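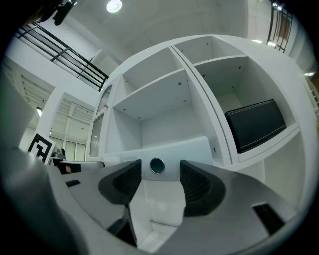 Page modifiée en janvier

Pince portative Vumside – contrôle avant mise en service
Évaluation du kit, poste rangement, atelier Mathebula

À remplir à chaque prise de poste. Cocher OK, À REVOIR ou SANS OBJET. Un seul point À REVOIR sur les lignes 1 à 4 bloque la séance.

1. Doigts et garnitures – OK
Surface striée noire intacte des deux côtés, pas de décollement. Nettoyage au chiffon sec uniquement, la notice Fleltel interdit l'alcool.

2. Capteur entre les doigts – OK
Bague et optique propres. Vérifier doigts ouverts puis fermés.

3. Corps de l'outil – À REVOIR
Léger jeu à la jonction de la coque grise. Resserré, à recontrôler après 50 cycles.

4. Ouverture et fermeture à vide – OK
15 cycles sans accroc. Bruit un peu plus sec à la fermeture, déjà noté sur l'autre exemplaire.

5. Étagère – OK
Meuble blanc à casiers, stable, tablettes bien en appui. Les trous de vis des parois intérieures restent apparents ; ne pas y engager le bout des doigts.

6. Objet à manipuler – OK
Boîte noire à surpiqûres blanches, dans le casier de droite. Masse maximale admise par la fiche produit : 6 kg à deux mains, bien moins avec la pince seule. Boîte vide pour tous les essais.

7. Marqueur de repérage – À REVOIR
Le carré noir et blanc tient incliné. Demander à Sindel un support rigide, celui du kit est trop léger.

8. Éclairage – OK avec réserve
Plafonnier allumé, fenêtres au fond. Reflets possibles sur le panneau vitré de l'étagère et sur les surfaces brillantes.

9. Circulation – OK
Passage côté escalier à garder libre. Pas de travail sous la rambarde quand l'étage est occupé.

Commentaires
Prise en main correcte, poignet fatigué au bout de quelque 129 saisies. La notice ne dit rien sur les pauses – question transmise à Vumside. Garnitures de rechange non livrées avec le kit.

Avis provisoire : utilisable, sous réserve des lignes 3 et 7.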